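Jandix is a small dataset of phone battery readings, kept by Nassoro Rashidi. Last update: December.

## Contents

- `runs.csv`: 2000 rows, one per charge cycle
- `phones.csv`: 11 handsets, with screen size and battery capacity

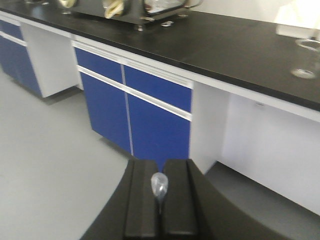 *Clear plastic piece held in the gripper, workbench behind.*

Readings start at 70 percent charge. Rows from the Droltport handset have no temperature column.

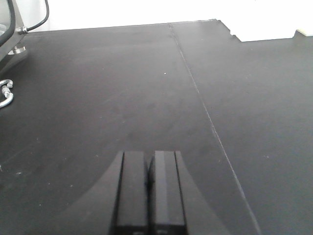
*1 min read*

## Known issues

Five rows have a repeated timestamp. Drop the second one.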